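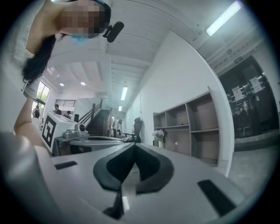

Our main room in Grevine, stairs at the back

Forum > Shared Workspaces > Layout and Furniture
Topic: Tall white room, shiny floor, echo like a swimming pool

tilegrump
Posted June 2023

Okay, I need opinions. We moved our little group into this place in April and I love the light and the height of it, but the sound is killing me! White walls, high ceiling, hard floor, open stairs going up to a landing with a metal railing. Someone rolls a chair and I hear it in my teeth.

I have 103 square meters on the ground level to work with and a budget that's mostly gone already. What I'd like to sort out first is the floor and where the desks go. Should I get one big rug? A few small ones? I was looking at the Skislow rugs (the flat woven ones), but the largest costs more than I paid for my first car.

backstairs42
Rugs won't fix a high ceiling. I had the same kind of room and bought two rugs before I gave in and put felt on the walls. The rugs are nice on your feet and that's it. Spend the money up high, near the landing, where the sound goes to party.

mulch_and_mortar
I don't agree with that at all. Chair noise starts at the floor, so start at the floor. We put down 9 carpet tiles under each desk from the remnant bin at Damalport and it was a totally different room the next morning. And if somebody drops coffee you lift out one square and rinse it in the sink.

backstairs42
Fine for chairs, sure. She (he?) said echo though.

tilegrump
She! And it's both, sorry, I should have said. Voices are bad, chairs are worse.

The desk question is the one we keep arguing over here. I like having a desk turned a bit so whoever's sitting there can look out into the room, and a couple of the others want everything square to the wall like a bank. 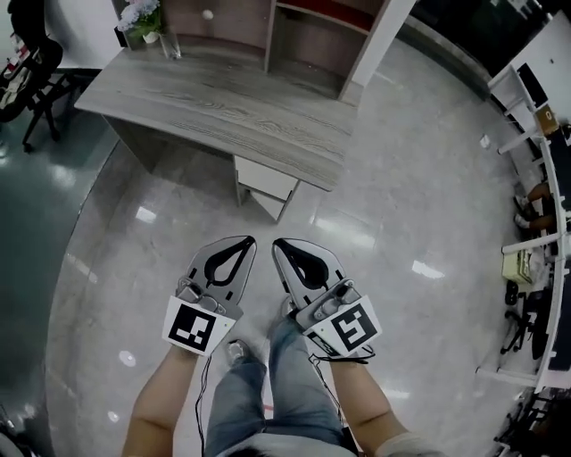

The gray wood-grain top I'm happy with, it hides pencil and crumbs like nothing else. The white drawers underneath on the right are handy but I keep meeting them with my knee. And the tile is that glossy light gray kind that shows every footprint, so I mop, admire it, and then people walk in. Would you leave a desk at an angle on a floor with lines in it? I go back and forth. Some days it looks relaxed and some days it looks like the movers quit early.

pinebox
Square to the wall. Sorry! Angled desks eat floor space, you get that sad triangle behind that collects dust and chargers. Mine was angled for a year and I found a whole umbrella back there.

mulch_and_mortar
Leave it angled, put a plant in the triangle. With tiles under the desk you won't even notice the grout lines. Also gray carpet on gray tile under a gray desk is a lot of gray - I'd pull a color from the wooden handrail, something honey or rust.

tilegrump
Rust! I hadn't thought of taking it from the handrail. The treads are dark, so maybe it ties in with those too.

backstairs42
Before you buy anything, borrow some thick blankets, hang them over the landing railing for an afternoon and talk to each other down below. If it helps, look at the Prendergast felt panels. They come in packs of 40 and you can cut them with a box knife. If it doesn't help, you're out nothing and I'll stop bugging you about it.

pinebox
Whatever you get, put felt under the chair legs, the ones without wheels I mean. Cheap stick-on ones fall off on tile, get the kind with a nail or a sleeve.

tilegrump
Blankets this week, then remnant bin. The desk stays crooked for now, I'm outvoted but I'm the one with the floor plan.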